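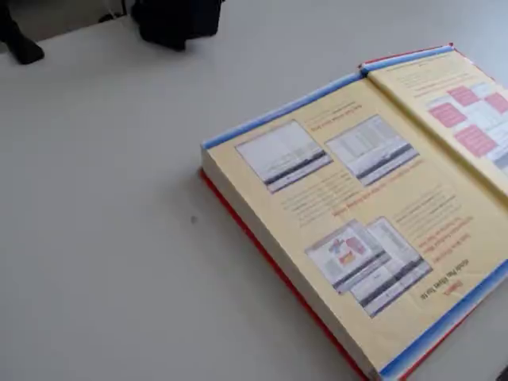 *Abb. 3: Aufgeschlagenes Buch, hellgraue Tischplatte.*

## 3.2 Zonierte Fluorite aus Rultness

Ich mag diese Stufen ja sehr! Merja Manninen gab mir 37 Kristalle mit, zwei davon mit violettem Kern.
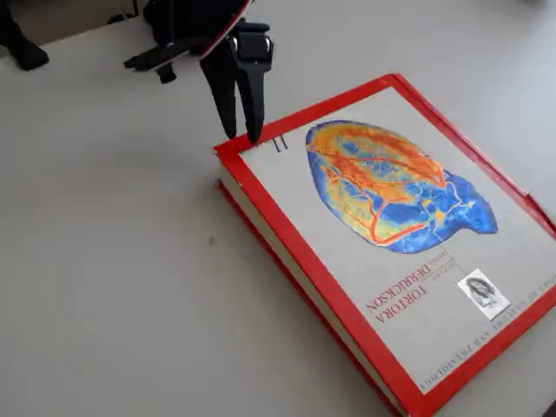 Woher kommt die Zonierung? Vermutlich von wechselnden Spurengehalten in der Lösung, vor allem Yttrium.

Eero Turunen hält das für zu einfach (wir streiten noch), und ich habe deshalb beide Kerne
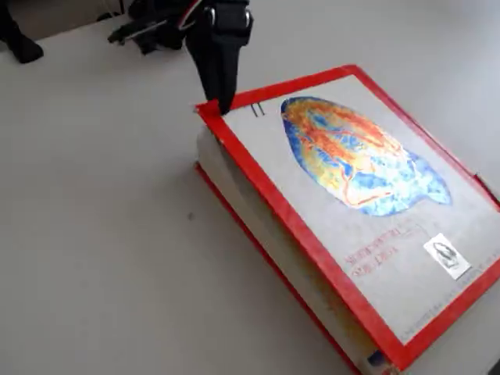 noch einmal quer angeschliffen und unter UV verglichen. 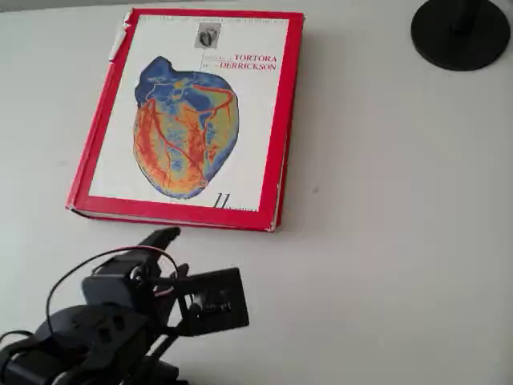
Letzte Änderung: Juli

Der größere leuchtet am Rand deutlich schwächer. Die Spektren dazu stehen in Abschnitt 3.3.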